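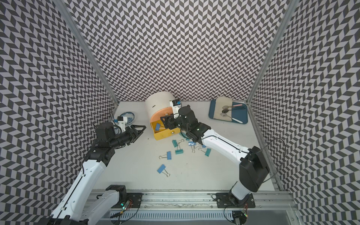 Figure 4. Desk items on a white tabletop: patterned bowl, white cylindrical container, orange lid, and a blue binder clip in the yellow box.

Unit 6: Sorting and Storing Small Items

Students at Perkholm are expected to assign every small item a fixed place before the practical session begins. Clips and fasteners belong in a shallow, open box, where they can be seen at a glance. Bowls are kept upright and apart from office supplies. Lids should stay close to their containers — a separated lid is recorded as a missing part.

Reading for this unit: Hanham course packet, section 4. Written plans are due March 9, 2019.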